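Perguntas frequentes: as máquinas já dão conta das tarefas da casa?

Atualizado em 20 de outubro
3.177 partilhas · 3 comentários

Recebemos tantas mensagens sobre este assunto (e que bom que as recebemos!) que decidimos juntar as perguntas mais repetidas numa página só. Vá buscar um café, que algumas respostas saíram compridas.

Já posso comprar um robô que arrume a casa?
Um que arrume tudo, não. O aspirador redondo que anda pela sala já é velho conhecido, e há quem não passe sem ele, mas uma máquina que apanhe as meias, dobre as toalhas e ainda ponha a mesa continua a ser coisa de demonstração.

E nas oficinas?
Aí a conversa é outra, porque a peça chega sempre na mesma posição e à mesma altura. Na Trollier, que monta dobradiças, o braço que alimenta a prensa faz 70 peças por hora e ninguém se espanta. Já separar uma caixa de sobras misturadas continua a ser trabalho de duas pessoas com boa vista e muita paciência.

Porque é que dobrar roupa é tão difícil?
Porque um pano nunca cai duas vezes da mesma maneira! Nós ajeitamos a ponta sem pensar, mas a máquina tem de descobrir primeiro onde está a ponta. Nos ensaios da Skidetti, uma pilha de 50 panos de cozinha levou quase 2 horas.

E as coisas pequenas, como abrir um caderno?
Parece tarefa de criança, e no entanto pede bastante: é preciso segurar a capa sem a amachucar e meter um dedo no sítio certo, entre a capa e as folhas, sem trazer metade do caderno atrás.
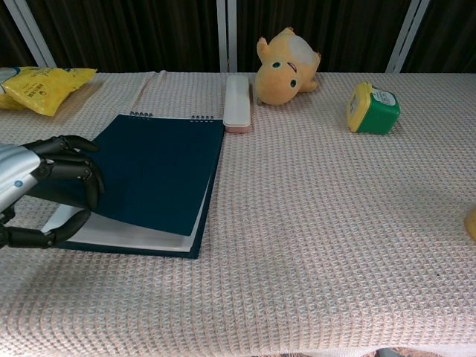

O polegar debaixo da capa, os outros dedos por cima.

Virar depois uma folha sozinha, fininha, é ainda mais ingrato, e quem já lutou com um saco de plástico no supermercado compreende bem.

Vale a pena esperar para comprar?
Se precisa de ajuda em casa agora, não espere. Em dezembro voltamos ao tema, com a louça.

Comentários

maria_da_horta: O meu aspirador fica preso no tapete todos os dias, mas já lhe ganhei carinho.

tornoefresa: Confirmo o das sobras misturadas. Na nossa oficina tentámos e desistimos.

avo_lina: E passar a ferro? Ninguém fala de passar a ferro!

Artigos relacionados
Cledden: uma tarde entre braços e tapetes rolantes
Magsi, o carrinho que leva a roupa ao estendal
Como escolher um aspirador para casas com tapetes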